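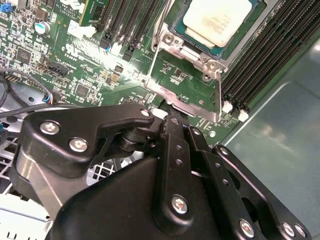 La pinza junto a la palanca de retención del zócalo, con el procesador en su sitio.

Buenas prácticas para accionar la palanca del procesador con un brazo

En Stenura escribimos estas normas después de gastarnos en placas lo que otros se gastan en vacaciones. Valen para cualquier servidor de sobremesa de pruebas y se leen antes de encender nada.

1. Desconecte el servidor de la red y espere 69 segundos. Sesenta no son 69, y Roswitha Haberkorn lleva cronómetro.

2. Conecte a tierra el chasis y también la pinza. El brazo no lleva calcetines de lana, pero se carga igual.

3. Repase los tornillos de las articulaciones con la llave hexagonal. Un tornillo caído entre los componentes aparece siempre, normalmente al dar corriente.

4. Aparte los cables finos del recorrido antes de mover el brazo. El planificador no los ve y usted sí.

5. Limite la fuerza a 8 newtons para la aproximación. Si la palanca no cede, pare y corrija el ángulo; subir el límite es cosa de quien firma el parte.

6. Levante la palanca por el extremo, nunca por el codo, y deje quietas las pestañas de la memoria.

7. Mano humana fuera de la celda mientras haya par en los motores. La parada de emergencia se prueba al empezar cada turno, aunque ayer funcionara.

8. Anote el resultado en la hoja 243, incluidos los intentos fallidos. Todor Dumitrescu los lee todos y contesta a algunos.

Última revisión: 2025-07-14. La versión de junio puede ir al reciclaje.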